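2019-03-28

# Stultidia to return to Bruvonus in September

Bruvonus has confirmed that the mystery comedy Stultidia will return for Season 4 in September. The new season will open with a double bill, and the remaining episodes will follow weekly. An exact premiere date will be announced during the summer, together with the full trailer.

The series is produced for Bruvonus by Kılıçarslan, the independent studio that has made every season to date. Filming is under way at the studio's stages and on location in the harbor district of Jovel, the fictional port city in which the show is set. Exterior work is expected to finish before the end of spring. Interior scenes will continue into the early summer.

## Opening episode

The season premiere has a running time of 62 minutes, the longest of any episode of the series. Later episodes will return to the usual length. The two opening episodes were written together and will be released on the same day, but they will be listed separately on the service, and viewers may watch them on different evenings without losing the thread of the story.

The third season ended with the flooding of the Jovel records office and the loss of the only file that could have cleared the city's former harbor inspector of fraud. Season 4 begins on the morning after the flood. The inspector is again living above the closed customs hall, has no license to investigate anything, and is approached by the insurance company that holds the policy on the building. The company wishes to know whether the flood was an accident. So do several people who would prefer that it had been.

Bruvonus has stated that the central case will be resolved by the end of the season. This is a departure from the previous season, in which the main inquiry was left open and which drew a large number of messages from subscribers. The writers have also indicated that the question of who sent the unsigned letters, carried over from the first season, will be answered at an early stage.

## Changes to the series

Several changes to the format have been confirmed.

- The narration used in earlier seasons has been dropped. The inspector's voice will be heard only in scenes in which the character appears.
- Four new regular characters will join the series. They include the insurance company's adjuster, a retired tugboat captain and the new director of the records office. The identity of the remaining character is being withheld until the trailer is released.
- The night market, previously seen only in passing, becomes a main setting and has been built as a permanent outdoor set.
- Each episode will once again open with a short scene from the city's past, a practice that was suspended in Season 3.

The regular cast will return in full. Casting details for the new roles will be published by Kılıçarslan when filming has been completed. Neither the studio nor the service will comment before then on the names that have circulated on fan sites.

The music will be handled by the same team as before, with a revised arrangement of the title theme. The title sequence itself has been redrawn. It keeps the well-known map of the harbor, but the map now shows the damage caused by the flood, and small alterations will be made to it from one episode to the next. Bruvonus advises viewers who take an interest in such matters not to use the skip function.

## Release and availability

Stultidia will be available in all territories in which Bruvonus currently operates. New episodes will appear at the same hour in every territory, so that viewers in one region will not see an episode ahead of those in another. This replaces the staggered schedule used for the third season, under which some subscribers waited until the following day and met with plot details in the meantime.

Episodes will carry subtitles in every language supported by the service from the time of release. Audio description will also be provided from the first day. In earlier seasons it was added after broadcast, and the delay was raised repeatedly by subscribers who rely on it. Dubbed versions will follow later in the fall, and the languages will be listed on the series page once recording has been scheduled.

Downloads for offline viewing will be offered under the same terms as before. A downloaded episode will remain on the device for the usual viewing period and may be renewed for as long as the account is active. No additional fee will apply to the new season, and it will be included in all subscription plans.

The earlier seasons remain available on the service and will not be withdrawn or re-edited. The picture quality of Season 1 has been improved from the original camera files, and the new version will replace the existing one over the summer. Watch lists and viewing history will carry over. A recap program covering the story so far will be released shortly before the premiere for viewers who do not wish to watch the earlier episodes again.

Stultidia retains its present age rating. The premiere contains a scene of a building collapse and a sequence with flashing lights, and a notice to that effect will be shown before the episode starts. Parental controls already set on an account will apply to the new episodes without further action.

## Production and design

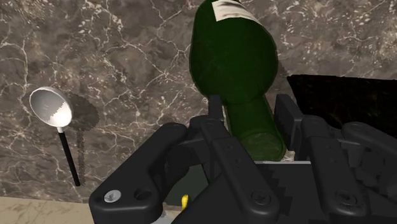

Production design for Season 4 has been placed in the hands of the art department that created the night market, and the department has been asked to give the city a more heavily used appearance than before. Walls, signs and shop fronts have been repainted in duller colors, and the customs hall has been given a visible waterline. The same approach extends to small items. Bottles on the shelves of the harbor tavern are to be of the plain kind, in dark green glass with a pale cream label that looks smudged and a little worn, and the labels will carry the names of Jovel merchants mentioned in earlier episodes. Clothing has been treated in a similar way, with the exception of the adjuster's, which is meant to look out of place.

The tavern set has been enlarged to include the cellar and the back stairs, both of which had been referred to in dialogue but never shown. The records office has been rebuilt in its damaged state. Water effects for the flood and its aftermath were filmed at the start of the schedule, and the stage was then cleared for the office interiors. Kılıçarslan has reported no delay to the program of work.

The studio has asked members of the public not to gather near the location sets during night filming. Streets close to the harbor sets will be closed to vehicles on certain evenings, and notices will be posted in advance at the affected addresses. Residents and businesses will keep access on foot at all times. Photographs taken from public streets are not prohibited, but the studio requests that images revealing the later part of the story not be shared.

## Companion program and events

A companion discussion program will return alongside the new season and will be released after each weekly episode. It will include interviews with the writers, the editors and the design staff. Because it discusses the plot freely, it will not play automatically at the end of an episode, as it did last year, and must be selected from the series page.

Subscribers may send questions for the companion program through the contact form on their account page. Questions should be brief and should relate to episodes that have already been released. Those concerning future episodes will not be forwarded to the writers. The form will open on the day of the premiere.

Advance screenings of the opening episode are planned for a small number of theaters. Admission will be by ballot among subscribers who have registered for event notices, and each successful applicant may bring a guest. Tickets will not be sold, and any ticket offered for sale should be regarded as invalid. Venues and closing dates for the ballot will be sent by e-mail.

No decision has been made on a further season. Bruvonus has stated that the matter will be considered after the final episode of Season 4 has been released, and that the outcome will be published in the service's news section. Press materials, including approved stills and the episode list, may be requested from the Bruvonus press office by accredited media. Review copies will be supplied under embargo, and the terms will be set out in the accompanying letter.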